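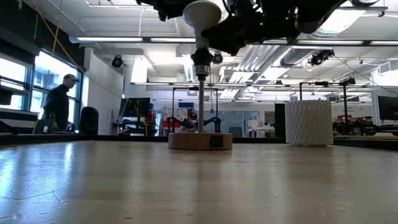 The hanging arm at the shaft and base, with the second arm on the far table.

Visit to the Rillov shared workshop, 1st July

Five of us made the trip. The workshop is on the first floor over a joinery, and the stairs are narrow enough that everything large has to come in by the goods lift at the back. Kerstin Weidemann met us at the door and gave the safety talk, which was short: stay behind the person holding the stop button, do not lean on the table, and keep bags out of the walkway.

The build has been going since April. It began as a plan to fit one arm to a bench and grew when Waqas Baloch argued that a bench mounting wasted most of the table. The main arm now hangs from above and works downwards, leaving the wooden top clear on all sides. The second arm is mounted low on a table further back. We were told the two share a controller design but not a controller, after an early fault in one kept stopping the other.

Mounting

Most of my questions were about stiffness. An arm hung overhead puts its load into whatever is holding it up, and the first mounting was too light. Waqas measured the sag by running the arm out to full reach and reading a dial gauge at the tool end. The replacement took two weekends, mainly drilling. He would use heavier fixings from the start if he did it again, and he would put the cable run in before the arm and not after. The cables are the part of the build he likes least. They are tied along the links with enough slack for the full turn of each joint, and the slack has to go somewhere.

The total spent so far is 839 euros, not counting the arms themselves, which came second-hand from a packaging line at Bridholm. About a third of that went on power supplies. Members pay for their own parts and the workshop pays for anything bolted to the building.

The end piece

The white end piece on the hanging arm is the third design. It flares outward towards the arm, and below it sits a black and metallic collar fitting. The test on the day used a round wooden base with a thin metal shaft standing up from it. The task is to bring the tool down over the upright and line it up on the collar without pushing the base across the table. Kerstin's group has logged 70 trials with the present design. The main fault is a small sideways error during the last part of the descent. With a heavy base this does not matter much. With a light one the base walks, and every later position is then wrong.

Their answer for now is to slow the descent and correct twice on the way down. Till Buschmann, who wrote that part of the code, would prefer a tool with some give in it. The argument has been going on for a while and both sides have a drawing.

Cameras

There are cameras fixed at ceiling level, and a good deal of the afternoon went on these. Each has to be calibrated against the table, and the calibration drifts if anyone knocks a bracket. Till now checks it at the start of every session with a printed grid. The procedure takes 17 minutes if nothing has moved.

Glare is the other problem. The windows run along one side of the room and the table takes a strong reflection on its left. The table surface is worn and pale, and a bright metal shaft on it is hard for the software to pick out when the light is behind it. I asked why they did not fit blinds. The windows are shared with the rest of the floor and the other users want the daylight. Moving the test position towards the middle of the table has helped a little. A matt cloth was tried and given up, as the base caught on it.

The white vase with the diamond pattern is the next object on the list. It has a faceted surface, which gives plenty of edges for the camera but no flat area for a gripper pad. Montserrat Magaña expects to need a different tool for it and had no date to give.

Notes for our own build

We have the same ceiling height, within a hand's width, and could copy the mounting. I would not copy the second controller until we have one arm working. The calibration grid is worth having at once and costs a sheet of paper and a board. Till has agreed to send the file - it is set out for A3 and needs printing at full size with scaling turned off.

Parking is behind the joinery and is free after four. The kitchen on the same floor is for members, but visitors may use the kettle. Anyone who wants to join the next visit should write to Aurelio Jaramillo, who needs names in advance for the door list, and should bring closed shoes.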